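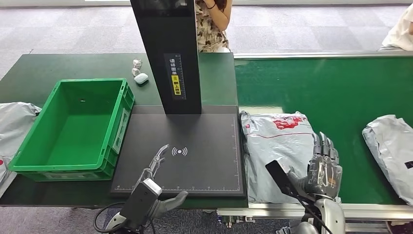
Scanning platform and column. The label on the column asks for the waybill to be placed face up.

Visit to the Millmont parcel depot

The depot at Millmont handles returns and small-parcel forwarding for a number of mail-order firms, the largest of which is Sustel. Our group went on a Wednesday in February, arriving at the gatehouse at 9.30 and leaving shortly after two. The visit was arranged by Dennis Lockwood, and we were taken round by Krisztina Fodor, the shift manager, and by Botond Bodnár from the maintenance side. What follows is drawn from my notes and from two sheets handed out at the end.

Site and building

The building is a single-storey steel portal frame with brick offices along the north side. It was put up as a carpet warehouse and converted later, which accounts for the column spacing. The columns stand closer together than a sorting operation would like, and the main conveyor has to make two turns it would not otherwise need. Botond Bodnár said that most of his call-outs are at those turns. Parcels with straps or loose tape catch on the transfer plates, and the belt on the inner radius wears faster than the outer one.

The floor is the original slab, ground and sealed. It falls slightly towards the west doors. Cages left without brakes will move, and there are chocks on hooks at every third column.

Inbound

Lorries back on to the dock on the east side. There are 4 dock doors, each with a leveller and an inflatable shelter. Trailers are loose-loaded in most cases and are emptied by hand on to an extending boom conveyor. The boom is a Tusteck unit, bought second-hand, and the hydraulic hoses had been renewed shortly before our visit. One of our party asked about noise. The drive motor is quiet; the rollers are not, and ear defenders are issued at the dock though not required elsewhere.

The busiest hour is between six and seven in the morning, when the overnight trunk services come in. By the time we reached the dock the last of these had been cleared and one trailer was being swept out.

Measuring and weighing

Every item is weighed and measured once, at induction. The charge to the customer is worked out on whichever is greater, actual weight or volumetric weight, and disputes are nearly all about the second. Fanni Szűcs, who looks after billing, showed us a run of disputed items. A soft bag measured at its highest point will be charged for air. The current practice is to flatten bags by hand before measuring, and she has asked for this to be written into the working instructions, as the two shifts do it differently.

Check weights are used at the start of each shift. The result is written in a book kept at the bench, and also entered in the system. I asked why both, and was told that the book is the one the inspector asks for.

Sorting

After induction the parcels pass to the main loop. Outlets are steel chutes lined with nylon strip, each feeding a cage or a sack frame. There are 87 outlets, not all in use. The unused ones are at the far end and are kept for the weeks before Christmas, when postcodes are split more finely.

Throughput on an ordinary day is 800 items an hour. The loop will run faster, but the limit is the rate at which full cages can be pulled away and replaced. Krisztina Fodor was plain that a quicker belt would only move the queue from one place to another. A trial with larger cages was given up when the drivers found they would not go two abreast in the older vans.

Items which cannot be read go round once more and then drop to a hand-sorting table – most have creased or badly printed labels. A small proportion have two labels, the sender having reused a box and left the old one on. These are the most trouble, as they read perfectly well and go to the wrong place.

Returns

Returned goods are opened, checked against the order and either resealed or set aside. Amparo Segura runs this section. Clothing makes up the bulk of it. Garments are refolded to a printed pattern so that they fit the original bag, and there is a steam cabinet by Zúñiga for anything creased. The cabinet takes longer to warm up than its handbook states, and is switched on by the early cleaner.

Goods set aside are sold by the pallet. We did not see this area, which is kept locked.

Practical notes

Safety shoes are needed and cannot be borrowed in sizes below 5. High-visibility waistcoats are provided. Visitors' parking is in front of the offices, and the nearest bus stop is at the bottom of the hill, on the far side of the dual carriageway. Tea and sandwiches were served in the canteen at 12.30.

Dennis Lockwood has the handouts and will copy them for members who could not attend. A return visit to see the overnight trunk arrivals has been offered for parties of up to six, with a start at 5.45.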